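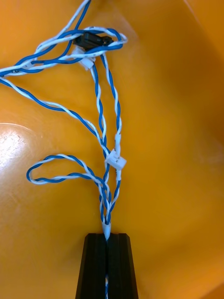 So I've been going back and forth with my brother-in-law about whether a machine can do my job yet, and I figured I'd write it down before October gets away from me. Quick one, typed on my lunch break, sorry in advance.

Background. I build and rework wiring for small appliances at Plondley. Mostly sorting harnesses, plugging them in, fixing what came back. Boring to watch. Hands know it better than my head does. Everybody who visits the floor asks the same thing – why isn't this automated already, cars are built by robots.

Well, cars are stiff. A door panel is the same shape every time you pick it up. Wire isn't. You grab one end and the other end goes wherever it wants.
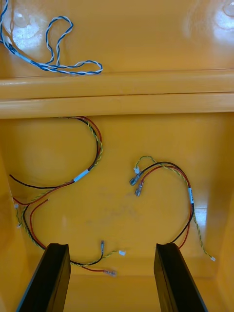
Sorting harnesses is the part I'd hand over first if I could. It's the part I like least and it eats my mornings. You'd think it would be easy, same parts all day, but no two ever lie the same way. Red, black and that yellow-and-green twisted one all running together, a white label band around them, then the ends fan out wherever they please. I pick one up by the label without thinking. A gripper has to decide which wire is on top, whether the one next to it comes along for the ride, and how hard to squeeze. And a spade terminal bends if you look at it wrong. We scrap 2 or so on a bad shift and thats with people doing it.

Berkay Yalçınkaya runs the bench next to mine and he's way more hopeful than me. His take is that picking up is basicaly solved and plugging in is what's left. He says give it a couple of years. I said show me 50 in a row, no dropped ones, no human leaning in to help. He said 100. Fine, 100. Loser buys lunch at Hiltutik, and I'm getting the big plate.

Where I do agree with him: slow is OK. I used to think a robot had to keep up with me or there was no point. But it can go all night. If it takes four times as long per harness and the bin is sorted when I come in at 6, I'm happy. Coffee first, then the fun stuff.

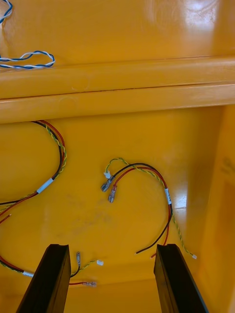 Will a robot be untangling the cords behind your TV any time soon? Probably not for years, and I'd expect to see it working on a factory bench long before it turns up in a living room.

Home is just worse. Bad light, dust, a cat. My sister bought one of those Clukia floor cleaners and it does a nice job right up until there's a phone charger on the rug, then it eats it and cries for help. Same problem as mine, really – a cord. Laundry is the same thing again, just wider. Dishes maybe sooner, plates are stiff at least. Folding a fitted sheet I can't do either so no judgement there.

What I'd want at work, in order. Sort the bins. Hand me the right harness the right way around. Find the connector that slid under everything else. Leave the plugging in to me for now. That last little click when a plug seats, I feel it more than hear it, and I wouldn't trust a machine with it until it can feel it too.
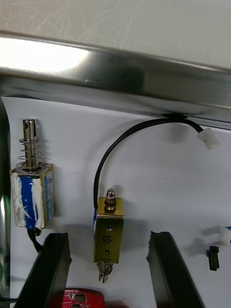 Solenoids on the white panel, number 5 in the middle.

Getting in around stuff like that is the other half of the job. Springs, brackets, a cable arching over the top. Fingers are squishy and that helps a lot more than people think. I've lost skin to panels like that one but I've always got the part out.

Anyway break's over. If you work with wire and you've seen a machine do it well, leave a comment, I want details. Speed, how many misses, who was standing next to it. Berkay reads these too so be nice to him.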